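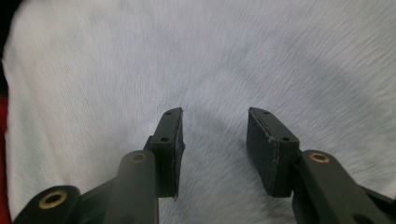
Lesezeit: 3 Minuten

Neues aus der Werkstatt: Wartung der Handgreifer

Im August haben wir die Handgreifer der Reihe Clivix überholt. Mit den Geräten nehmen wir Greifbewegungen für die Sortierzelle bei Drulla auf, zuletzt vor allem an weichen Sachen: Decken, Kissenbezüge, Kunstfell. Kirsten Lachance hat die Arbeiten gemacht und die Intervalle neu festgelegt. Was sich dadurch für alle ändert, die mit den Greifern arbeiten, steht in diesem Beitrag.

Gelenke

In den Gelenkpunkten der Finger sitzen messingfarbene Buchsen. Sie werden nicht geölt. Öl bindet Fasern, und nach ein paar Schichten mit langflorigem Material hat man Filz im Gelenk. Bei einem Gerät war das so weit, dass der linke Finger dem rechten sichtbar hinterherlief. Bitte die Buchsen nach jeder Schicht mit dem weichen Pinsel ausbürsten und danach den Greifer fünfmal ganz öffnen und schließen. Hakt etwas, kommt das Gerät in die Kiste neben der Werkbank, mit Zettel. Druckluft bitte nur von innen nach außen.

Spätestens nach 2.000 Greifvorgängen geht jeder Greifer zur Durchsicht. Bisher lag die Grenze bei 1.000, das war bei festen Teilen unnötig oft. Für Fell und Plüsch bleibt es bei 1.000.

Beläge

Die dunklen Beläge an den Fingern nutzen sich zuerst an den Kanten ab. Leicht ausgefranste Ränder sind kein Grund zum Tausch. Getauscht wird, wenn sich der Belag vom Träger löst oder wenn der Fingernagel in die Fuge passt. Die Träger haben auf der Stirnseite je zwei kleine Schraublöcher, eins nahe der Spitze und eins weiter unten. Beim Wiedereinbau erst beide Schrauben lose ansetzen, den Greifer schließen, die Beläge aneinander ausrichten und dann festziehen. Wer zuerst die obere anzieht, bekommt den Träger schief und merkt es beim ersten dünnen Stoff.

Immer beide Seiten tauschen, auch wenn nur eine verschlissen ist. Der Satz liegt in Schublade 7. Makowska liefert die Zuschnitte jetzt in Packungen zu 100 Stück, die Kanten sind etwas gröber als früher. Überstehendes Material mit der Klinge abnehmen, nicht abreißen.

Nach dem Tausch

Vor der nächsten Aufnahme muss der Öffnungsweg neu eingelernt werden: im Programm Grustora das Gerät auswählen, Greifer ganz öffnen, bestätigen, ganz schließen, bestätigen. Das dauert fast 7 Minuten, weil das Programm die Werte mehrfach abfragt. Danach eine Probeaufnahme auf dem Kunstfell machen. Der Greifer soll ein Büschel fassen und wieder loslassen, ohne dass Haare in der Fuge hängen bleiben. Die Gerätenummer und das Ergebnis kommen ins Wartungsbuch, auch wenn alles in Ordnung war.

Offen ist noch die Frage nach einer Abdeckung für die unteren Gelenke. Ein erster Versuch aus dünnem Schlauch hat beim Schließen geklemmt. Vorschläge nimmt Kirsten Lachance gern entgegen, am besten vormittags in der Werkstatt.

Drucken | Per E-Mail senden

Weitere Beiträge
Sortierzelle bei Drulla: neue Lichtschranke eingebaut
Grustora: Protokolle richtig ablegen
Akkus laden und lagern
Neue Regale im Materiallager

Kontakt | Impressum | © Werkstattbrief, alle Rechte vorbehalten | Nach oben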